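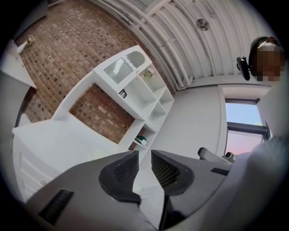
Does the nitrate strip over-read when the well sample is cloudy?
Only above the second colour block. Below that, filtered and unfiltered readings agreed on every sample we ran.

October, bench notes, afternoon session. Teaching kit for the school groundwater days, strips from the Wilter box. Nine samples, each split: one half through a coffee filter, one half straight from the bottle. Read at 60 seconds against the printed chart, two readers, no conferring. Štefánia and I differed on 2 of them, both at the high end, both unfiltered. Filtered halves matched throughout.

Sample 7 (Parisi farm, shallow well) read a full block higher unfiltered. Repeated with a fresh strip — same result. Silt staining the pad is the likely cause but I have not shown that. 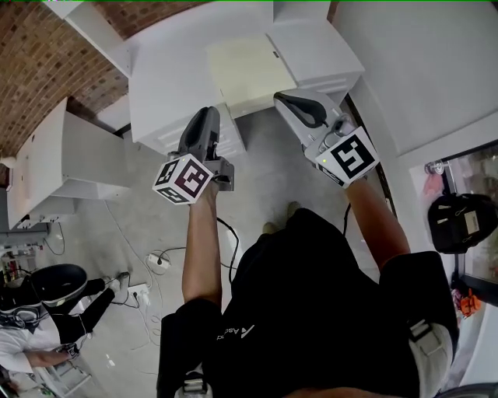 Rulum Outreach — Water and Soils Group

Sand column for the aquifer model: repacked with the coarser grade. Drain time for one litre now 11 minutes, which fits inside a lesson. The old packing clogged at the outlet mesh. Giorgia to cut a wider piece.

Dye: two drops is enough. Four and the plume edge cannot be read.

To do
Primo — reprint the colour chart, matt paper
Giorgia — outlet mesh, spare bung
Me — rerun sample 7 after settling overnight, filter step into the pupil sheet

Strip lot number is on the lid of the box, not the tubes. Copy it down before the lid goes missing again. N.V.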